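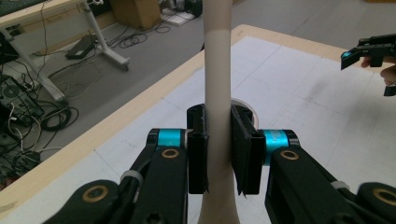

Figure 2. Beige cylinder standing upright on a white work table.

4.2 Storage and surface wear

Surface wear was recorded at the Wanden and Flesteck sites following the grading scale of Deng and Tavares. Items were stored upright in closed cabinets from July to January 2025 and graded by two readers working separately. Where the grades differed, a third reader (E. Vieira) made the final decision. Smooth items kept upright received lower wear grades than those stored on their sides at both sites. Cabinet humidity was not controlled at Flesteck, and grades from that site should be read with care.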